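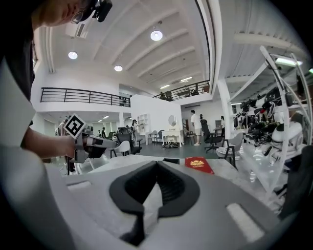 Two-gripper book handover: which episodes do I keep?
Posted by Elie Chidiac, October 23, 2021

I am collecting demonstrations for a learned policy using a pair of hand-held grippers, one per hand, with a camera and a printed square marker on each. The task is a table task: pick up a book, pass it from one gripper to the other, put it down again. No arm is involved at this stage. The policy will be run on arms later.

I have 484 episodes recorded. After pose recovery, 81 of them have a gap where the marker on the left gripper is lost from the right gripper's view. Most gaps come in the reach, when the left wrist rolls outwards.
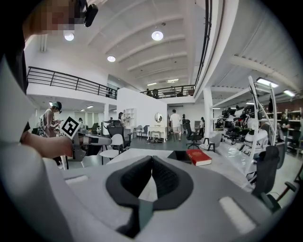 The pipeline (Plasar, default settings) interpolates across short gaps and rejects long ones. The threshold is set in frames and the manual gives no guidance on it. I would like to know whether to raise it, or to drop all the affected episodes and record replacements. There are usually people walking about behind the table as well, and I don't know if that matters.

Brândușa Coman

Don't raise the threshold. Interpolating through a reach is usually harmless. Interpolating through the handover is not, as the relative pose of the two grippers is the thing you want the policy to learn, and a straight line between two good poses will teach it a path that your operator never took.

Split the gaps by phase. Mark the frame where the first gripper closes and the frame where the second one closes. Any gap between those two marks, reject the episode whatever its length. Gaps outside them can go through the default filter.

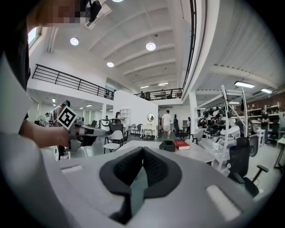

Then check the time offset between the two streams before you record anything new. We lost 174 episodes on the Skiltdale set to a clock offset that looked exactly like bad marker tracking - the poses were fine, they were paired with the wrong frames. Tap the two grippers together at the start of each recording and compare the contact frame in both streams. If the difference grows over a session, you have drift and a single correction will not fix it.

For replacements, ask the operator to keep the marker face turned towards the other camera during the reach. Slower reaches help too, but keep the speed the same across operators or you will get two sorts of reach in the data.

Roland Whitlock

just use more markers. I put a second one on the side of each gripper and never had the problem again

Lucimara Seixas

The second marker works if you calibrate its offset from the first. If you don't, the pose jumps each time the tracker switches between them.

On the people in the background: leave them in. Policies trained on the output of a cleared room tend to do badly when someone walks past. What you do need is variety in the table area. If the book starts in the same place in every episode, the policy can learn the place and ignore the book. Move it between episodes, turn it, and change what is next to it. I would also move the chairs now and then.

I'd hold back one full session for testing, with a different operator if possible. Picking test episodes at random from the same session gives a figure that is too good.

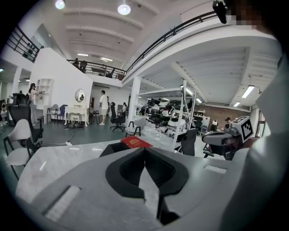 Elie Chidiac asked whether the held-back session should have the same start positions as the training ones, or only new ones.

Both, in separate groups, and report them separately. Otherwise you can't tell whether a failure is due to the new position or the new operator.

Elie Chidiac

Update. I split the gaps by phase as Brândușa suggested. Of the 81, 19 fall between the two closures and have been rejected. The tap check showed an offset of two frames, constant over the session, now corrected. Replacements will be recorded with the book moved between episodes. Marking as solved, though I may open a separate thread on calibrating a second marker.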